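How does a robot choose its fingers?

Robots in films have splendid hands. They salute, play the piano and point at the person they are about to chase. Most working robots have two fingers and no thumb, and would lose to you at the piano every time.

The thing on the end of a robot's arm is called a gripper. There are lots of sorts, and people who build robots spend a surprising amount of their lives arguing about which is best. At the Lendale workshop in Dratonden we try them out on ordinary objects, the kind you would find under your bed.

What sorts are there?

Pinchers. Two fingers that open and close, like a crab, or like you picking up a sock that isn't yours. They are simple, they don't break very often and they can hold a lot of different shapes. They are bad at big smooth things like footballs.

Suckers. A rubber cup with a pump that pulls the air out. A sucker will lift a flat box or a pane of glass very neatly. Ask it to lift a woolly jumper and all you get is a rude noise, as the air leaks in through the holes.

Softies. Bendy rubber fingers that puff up and curl when you blow air into them. Good for tomatoes. They wobble, though, and if you hand one a heavy spanner it will droop like somebody who has been told to tidy up.

Hands. Proper ones, with joints and a thumb. They are brilliant and they cost a fortune. Our one is called the Heitmann and has 16 motors in it, which means 16 things that can go wrong before lunch.

Why not just squeeze harder?

Try this at home. Pick up an egg, then pick up a full bottle of squash. You used a gentle squeeze for one and a firm one for the other, and you probably didn't think about it at all. Your skin felt the weight and your brain did the sums without telling you.

A simple gripper can't feel anything. It shuts until it is told to stop. Squeeze too little and the bottle slides out on to your foot. Squeeze too much and you are having scrambled egg. So some grippers have a sensor in the fingertips that measures how hard they are pressing. Others keep an eye on the motor: when it starts to struggle, there must be something in the way.

What do we test them on?

Awkward things, mostly. A wooden cube is easy, and every robot looks clever with a wooden cube. Soft toys squash and spring back. Paper bags crumple and change shape halfway through. Cloth is the worst of the lot, as it has no shape to begin with. A clear plastic cup is sneaky in another way – the robot's camera tends to look straight through it and see the table.
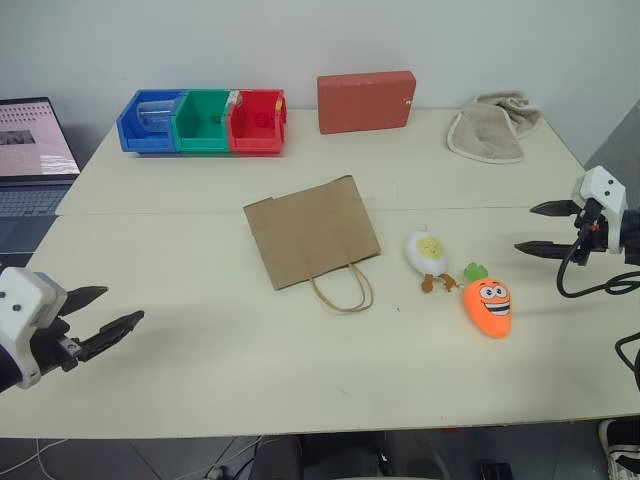

Clitier wrote to ask why the robot can't have a go with one arm and keep the other for waving. A fair question, and the answer is that it can, but one arm is not much use with a bag. Try opening a paper bag with one hand behind your back. You will chase it across the table. With two arms, one gripper can hold the bag still and the other can pop the toy in. The price is that the two arms now have to take turns politely and not bash each other, and robots have no manners unless somebody types them in.

How do you make it a fair test?

You change one thing at a time. If you swap the gripper and the toy and the table all at once, and the robot suddenly does better, you have no idea which one to thank.

So we pick a job, such as "put the carrot in the bag", and give every gripper the same number of tries from the same starting place. In April each of them got 61 goes. The plain two-finger pincher managed it 29 times. The sucker did so badly on plush that we let it go home early. The Heitmann did best, and then spent the afternoon being mended.

The score isn't the only thing we write down. We also note how long each try took and what went wrong. "Dropped it" and "missed it completely" both score nought, but they need different cures. A dropper may want grippier fingertips. A misser may want a better camera.

So which one wins?

It depends on the job, which is an annoying answer but the true one. For boxes, have a sucker. For tomatoes, have a softie. For a table full of odds and ends, the boring old pincher does better than it looks.

Have a go yourself

You will need two wooden spoons, a sock, a grape and a paper cup. Hold one spoon in each hand and use them as your fingers. Move all three objects from one side of the table to the other without touching them. Then do it again with a rubber band wrapped round the end of each spoon, and write down which way was easier. Eat the grape at the end, if it's still grape-shaped.

Page last changed 17 Oct 2023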